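국제 소식 한 토막: 산악 국경 마을의 휴전, 그 뒤 넉 달

2018년 7월 26일 목요일

무더위에 다들 잘 지내고 계신지요. 지난 호에 물 이야기를 길게 썼더니 답장을 많이 보내 주셔서, 이번에는 미뤄 두었던 벨타흐(Weltach) 소식을 조금 느긋하게 풀어 볼까 합니다.

기억하시는 분도 계시겠지만, 벨타흐 계곡의 두 무장 세력은 지난 3월 오스터만(Ostermann) 마을회관에서 휴전 문서에 서명했습니다. 47일 동안 이어진 협상이었고, 중간에 두 번이나 깨질 뻔했지요. 그때만 해도 저는 여름까지 가기 어렵겠다고 썼는데, 다행히 제 예상이 빗나갔습니다. 이런 건 틀려도 참 기분이 좋더군요!

물론 조용하기만 한 것은 아닙니다. 쿤트우드(Kundwood) 고개의 검문소 17곳 가운데 아직 문을 닫지 않은 곳이 많고, 밤이면 통행이 막힙니다. 이달 초에는 포로 명단을 두고 양쪽이 또 얼굴을 붉혔습니다. 명단에 오른 사람이 15명인데 서로 내놓은 이름이 달랐다고 해요. 가을에 치르겠다던 지방선거도 아직 날짜가 없습니다. 선거인 명부를 누가 관리하느냐는, 겉보기에는 따분한 문제에 모든 것이 걸려 있는 셈입니다.

그래도 집을 떠났던 거의 900가구가 계곡으로 돌아왔습니다. 학교는 오전반만 열었고, 장터는 일주일에 하루 섭니다. 저는 큰 회담장 소식보다 이런 소식에 자꾸 마음이 갑니다(나이 탓인지도 모르겠습니다). 짐을 풀고 잠자리를 펴는 일이 서명 못지않게 무겁게 느껴지거든요.

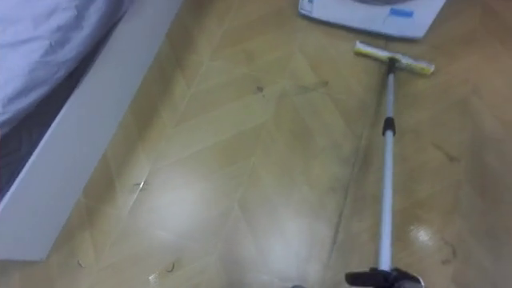

침대 옆, 지그재그 무늬의 나무 바닥.

다음 협상은 트릴콤(Trillcombe)에서 열립니다. 의제는 검문소 철수 순서와 농지 반환인데, 농지 쪽은 등기 서류가 많이 불타 버려서 시간이 꽤 걸릴 듯합니다. 혹시 이 지역에 살아 보셨거나 소식을 듣고 계신 분은 이 메일에 그대로 답장해 주세요. 짧은 글도 반갑게 읽겠습니다.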